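Bunora Kotetti play kitchen, reviewed after one spring of daily use

The Kotetti is the smaller of the two play kitchens Bunora sells, and the only one with an oven door that opens downward. Ours went into a shared playroom used by children between two and six. It arrived flat-packed in one carton with a bag of hardware and a printed manual.

Assembly

The manual is drawn clearly up to step nine, where the back panel and the sink shelf go in together. The drawing shows the shelf already seated. In practice the shelf has to be held at an angle while the panel slides down behind it, and this takes two people. Svenja Ammann held and I drove screws. The pilot holes lined up everywhere except the left oven hinge, which needed a slightly longer screw from our own box.

All cam locks turned fully. Two of the dowels were oversize and had to be sanded. The finished unit is 60 cm wide and 856 mm high including the backsplash, with the worktop at 46 cm. Bunora gives the height as 62 cm on the carton and does not say where that was measured. Check the space under a window sill against the larger figure.

Frame and doors

Side panels are painted board with a satin finish. The paint has worn through at the front lower corners, where shoes hit it, and nowhere else. The carcass is stiff enough that a four-year-old leaning on the open oven door does not rack it. The door is another matter. Its friction stay loosened within a month, and the door now drops the last third of its travel. Tightening the stay helps for about a week. A drop of thread lock on the screw held much longer and should have been in the kit.

The cupboard door uses a magnetic catch, correctly sized: it closes under its own weight and a two-year-old can open it.

Accessories

The Kotetti comes without pans or food, so everything on the hob was bought separately or handed down. The hob rings are shallow recesses and accept most toy cookware. Anything with a wide flat base sits across the rim of the recess and rocks. 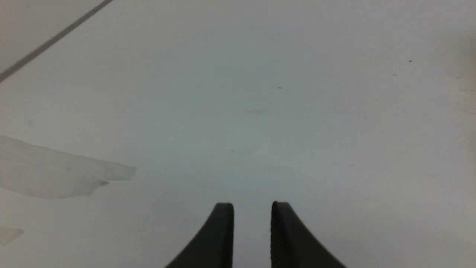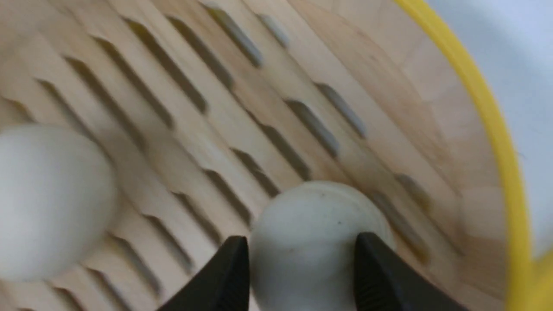
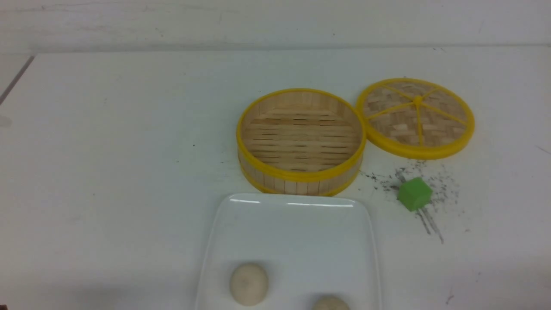 Last picture: toy steamer basket with the lid off.

Storage is the weakest part of the design. There is one shelf in the cupboard and one open bay under the oven, and neither has a lip, so round items roll out whenever the unit is moved. Mahnaz Kazemi fitted a strip of half-round molding along the front of the bay with wood glue. It has stayed on. The Goodwin kitchen we had before this one used two wire bins on runners, and tidying it took less time.

Sink and faucet

The sink is a lift-out plastic bowl. It can be filled with water, although the manual advises against it, and the board around the cutout is sealed on the top face only. We tested with a wet cloth left in the cutout overnight – slight swelling on the underside by morning. Run a bead of clear sealant around the raw edge before first use.

The faucet swivels through a half turn and has no stop. It unscrews itself if turned repeatedly in one direction.

Noise and moving

Felt pads are supplied, and they collect grit on a hard floor. Tulell makes a screw-in glide that fits the same holes and slides more easily. Two adults can carry the unit through a standard doorway without taking off the backsplash.

Verdict

Good carcass, sensible catch, poor door stay, too little storage. I would buy it again at the sale price, with the sealant and thread lock bought at the same time. The larger Bunora model has drawers, and for more than three children at once it is the better choice.

Review by Pauline Fothergill. Updated in September to add the note on the faucet.

Contact | Copyright Pauline Fothergill | Back to top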